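Cables under desk keep getting caught by chair, what to do with them?

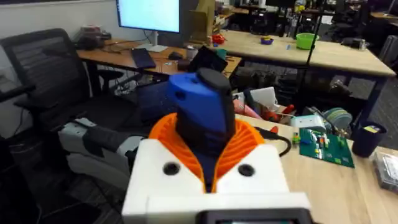 The desk and chair, from the chair side.

Tullio Pagano
I have a plain desk, medium-brown wooden top on black legs, against a white wall. On it are a monitor on a silver stand, a keyboard and mouse, and a tablet-size thing propped up next to the monitor. The problem is under the desk. The cables lie in a tangle on the floor together with a few small boxes, and when I roll the chair in, the casters catch on them. In February I pulled the monitor plug halfway out and lost an afternoon of work.

I rent, so I would like to avoid drilling into the wall. Screws in the desk are fine. I was looking at a Siltix tray but I don't know if that kind holds a power strip with large adapters. The clearance from the underside of the top to the floor is normal for a desk. Budget is small.

Ilaria Monti
A tray will do it, and a wire one is easier than a closed one with big adapters. Do it in this order.

Shut down and unplug everything. Put a piece of tape with a name on each plug before you pull it out. Take the small boxes out from under there and find them another place, they will only collect cables again.

Screw the tray to the underside of the top, toward the back, a few inches in from the wall. Check the screw length against the thickness of the top first. Put the power strip in the tray and fasten it with two zip ties. Plug everything back in and fold the extra length of each cable into the tray. Use Velcro there, you will want to open it again.

One cable should go down to the wall outlet. Run it along the back leg and tie it in 5 places.

Leave slack in the monitor cable if you ever turn or raise the screen. I made mine too tight and had to redo it.

I don't know the Siltix one. Measure your widest adapter and compare it with the inside width of the tray.

Adora
just get a chair mat, the wheels roll over everything. had one for years

Tullio Pagano
Thanks. I put in a wire tray on Sunday, June 20, 2021 and the floor is clear except for the one cable to the outlet. The boxes went in the closet. I left the mat for now, rolling over the cables is what I wanted to get away from. The papers in the back corner of the desk are next.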